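Susosdale Shared Services Desk
Ticket 1418
Category: Room booking and access
Site: Skendiden building, second floor
Opened: 2024-04-12
Priority: Normal
Status: Resolved, under observation until the end of May

Summary of the fault

Users of the Bededis booking system reported that confirmed bookings for rooms on the second floor were being released without notice. In each case the person who made the booking had received a confirmation message, but the room was shown as free on the door panel when they arrived. Two rooms were then given to other groups for the same period.

The fault was limited to bookings made as part of a repeating series. Single bookings were not affected.

Initial checks

The desk confirmed that the door panels were connected to the network and showing the correct time. The panel outside Sầm, the larger of the two project rooms, was restarted and the fault remained. User accounts were checked for expired permissions and none were found.

A test series of 7 weekly bookings was then created from a desk account. All were confirmed. By the next morning the first two remained in the calendar and the rest had been released. The release was recorded in the system log under the automatic check-in rule, which should apply only once a booking has started.
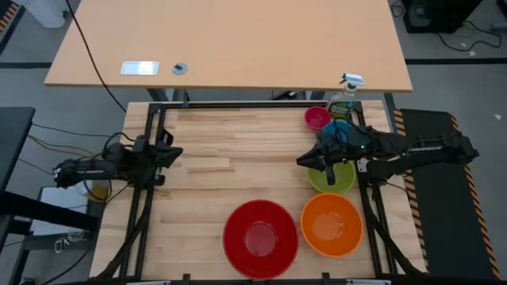 The check-in rule gives the holder of a booking 15 minutes to confirm their arrival at the door panel. If no arrival is confirmed, the room is returned to general use. The log showed that the rule was reading the start time of the first booking in a series and applying it to every later booking in the same series. Once the first booking had passed, the later ones were treated as overdue.

The overnight tidy-up task then removed them in batches, which explains why some users lost all their bookings at once and others lost only a few.

Extent of the problem

A report taken from the system listed around 70 bookings released in error. Those that could be restored without a clash were put back in their original places. Where a room had already been given to another group, both parties were contacted and the earlier booking was given first choice of room.

Action taken

The check-in rule was switched off for all repeating bookings on the second floor. The supplier was sent the log extract and the results of the test series. A corrected rule was received, tried on the test series and then applied to the whole building. The test bookings were left in place for a further week and none were released.

The rule has now been switched back on. Confirmation messages have been changed to include the full list of dates in a series.

Advice to users

Please check any repeating booking made before this ticket was opened. If a date is missing, reply to this ticket with the room name, the date and the start time. Do not create a second series to replace the first, as this will produce duplicate entries that must be removed by hand.

Arrival must still be confirmed at the door panel for every booking, including those in a series.

Outstanding

The supplier has been asked to add a warning message before any future booking is released. No delivery date has been given. The ticket will be closed at the end of May if no further cases are reported.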